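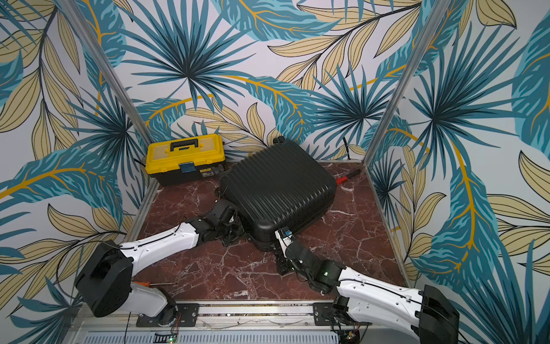 Tero Hard-Shell Carry-On: Two Months In

I bought the black one in June, mostly because my old soft bag had lost a zipper pull and the Tero was marked down at Ashby. The tag promised a shell that "shrugs off" baggage handlers. I have read that on a lot of tags.

It's a plain black case with raised ribs running across it and rounded corners. The ribs do hide scuffs, I'll give them that. Whether they add any stiffness is another matter — press on the middle of the lid with your palm and it gives more than I'd like.

Wheels

One wheel started to drag after the second trip. Tightening it took a screwdriver and 10 minutes, and most of that was finding the right one at the bottom of the toolbox. It rolled fine afterward. It dragged again three weeks later.

I wrote to the seller and got a polite reply from Aileen Pascual, who told me the wheels "settle" with use. Mine settled crooked.

Handles

The top handle is the best part. It's comfortable with a full load and hasn't loosened. The pull-up handle rattles at full height, even on smooth floors.

Inside

Two straps, a zip divider, a thin lining that shows every crumb. It held four days of clothes and a pair of boots, but closing it took a knee.

The store page lists 3,557 ratings, nearly all glowing. I went through a good many and most seem to have been left the day the box arrived, which tells you how it looks in a hallway.

Would I buy it again? At the sale price, maybe, for someone who flies twice a year. At full price, no. My brother-in-law's Ploltanley is heavier and uglier, and he has never had to take a screwdriver to it.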